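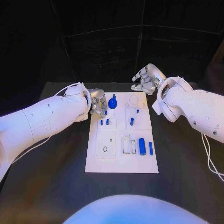

組立ボード(くみたてボード)は、板の上に穴、溝、台座などを設け、対応する部品を差し込んだり、はめたり、載せたりするための教具・試験具の総称である。差込板、はめ込み盤、課題板とも呼ばれ、呼び名は売り場によって変わる。玩具売り場では「知育」、リハビリ用品のカタログでは「巧緻動作」、工場の研修室では「基礎課題」の語が冠されるが、中身の違いは値段ほど大きくない。配色は板を白、部品を青とするものがひとつの典型で、歯車の形をしたつまみの中央から細い円柱が立ち、少し高くなった小さな四角い台に短いペグが2本並ぶ、といった構成をとる。板面に細い線で描かれた円のように、初めて見る者には用途の読めない要素もたいてい一つや二つ含まれる。

概要

基本的な構成は、板(ベース)、固定された受け具、着脱する部品の三つに分かれる。完成しても何かの機械になるわけではない。箱にもならず、時計にもならず、部品がすべて所定の位置に収まった板ができるだけで、それを眺めて満足したあとは全部抜いて最初からやり直す。組立という名を持ちながら製品を一つも生まない点は、この道具の長所として説明書の冒頭に書かれるのが通例である。

パズルとの区別はあいまいである。ジグソーパズルは正しい場所を探すことが課題であり、組立ボードは正しい場所がだいたい見えているのに入らないことが課題である、とする説明が広く使われている。後者の苛立ちに専用の名称はまだない。

歴史

幼児向けの型はめ遊びと作業者の適性検査という二つの系統があり、今日の組立ボードはその両方の性質を受け継いでいる。前者からは丸みのある明るい部品を、後者からは採点表を譲り受けた。

Costthorpeの教材工房Eggerが作った初期の「三番盤」は、木の板に穴を開けただけの簡素なもので、工房の目録には200枚を製作したとある。同じ目録の後ろのほうには、穴がきつすぎるとの苦情を受けて配布された紙やすりの項がある。紙やすりは後に「付属品」へ格上げされ、三番盤の改訂版では価格に含まれるようになった。

のちにClistier社が樹脂製の部品を採用し、寸法のばらつきは大幅に減った。同社の主力品「Clumis」は123個の部品からなる大型の組で、予備部品の袋が別に付く。予備として入っているのは最も大きく目立つ部品であり、利用者が実際になくすのは最も小さいペグである。この不一致は版を重ねても是正されていない。

主な要素

ペグ
短い棒状の部品。穴に垂直に差す。単純に見えるが、わずかに傾けると途中で止まり、押せば押すほど動かなくなる。初心者はここで力を足し、経験者はいったん抜く。抜くのが上手になることを上達と呼ぶ流派もある。

歯車形部品
外周に歯を持つ円形の部品。軸またはつまみを備えたものが多い。隣に別の歯車が置かれて初めて歯が意味を持つため、単独で据えられている場合は、よくできた取っ手として働く。

溝・細枠
薄い部品を横から、または上から差し入れる受け具。向きが決まっており、逆でも途中までは入る。この「途中までは」の部分が、作業時間の個人差のかなりを占める。
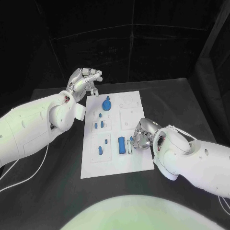

枠と部品のすきまは、はめあいの用語を借りて「ゆるい」「ちょうど」「きつい」の三段階で示すのが慣例である。Clumisの説明書はさらに「慣れればちょうど」という段階を設けているが、他社の追随は見られない。

輪郭線と小穴
板面に線だけで示された円や、その周囲に開いた小穴。部品の置き場、追加の受け具の取付位置、設計変更の名残のいずれかである。三つ目であっても、説明書では「拡張用」と記される。

設置

机の上に平らに置き、板の長いほうを奥行きの方向に向けると、左右の端に手が届きやすい。奥の列は遠くなるが、奥の列が遠いことは横置きにしても解決せず、端の列が遠くなるだけである。机が滑りやすいときは布を敷く。布を敷くと落ちたペグは転がらなくなり、代わりにしわの中に入る。

背景は暗いほうが白い板の輪郭を見分けやすい。ただし青い部品を黒っぽい布の上に落とした場合の見つけにくさについて、各社の手引きはそろって口をつぐんでいる。部品を取りに行く手の影が穴の上にかからないよう、照明は片側に寄せず上から当てることが勧められる。

手順と採点

差す順序に統一された規則はない。奥から手前へ進める方式は、立てたペグに手を引っかけにくいとされ、手前から奥へ進める方式は、早く終わりそうな気がするとされる。研修用途では前者が指定されることが多い。

Egger方式の採点では、部品を取り上げる、位置を合わせる、差す、放す、手を戻すの5動作をそれぞれ評価する。減点がもっとも集中するのは「放す」で、正しく収まった部品を指に付けたまま持ち上げてしまう誤りによる。採点表にはこの誤りの欄がなく、備考に手書きされる。

Clistier社の解説書は全614ページあり、そのうち組立の手順に充てられているのは前半の短い章にとどまる。残りは用語の定義、保管の心得、部品番号の一覧、および部品番号の旧番号対照表である。対照表は、旧番号が印刷された部品が存在しないことを除けば、きわめて精密に作られている。

保管

部品は板に差したまま保管する方式と、外して袋に入れる方式がある。差したままなら不足が一目で分かるが、次の使用者はまず全部を抜くことから始めなければならない。袋に入れれば省スペースになり、不足は最後の一つを差そうとしたときに判明する。白い板は汚れが目立つため、使用後に乾いた布で拭く。穴の中の掃除には細い棒が適しており、多くの現場ではペグが使われている。

脚注

「三番盤」に先立つ一番盤および二番盤の存在は確認されていない。Eggerの目録は三番から始まる。

関連項目
型はめ、はめあい、治具、巧緻性、紙やすり

道具事典 > 教具・訓練具 > 盤と板 > 組立ボード

最終更新 2019-02-03 | お問い合わせ | © 道具事典編集室 | ページの先頭へ戻る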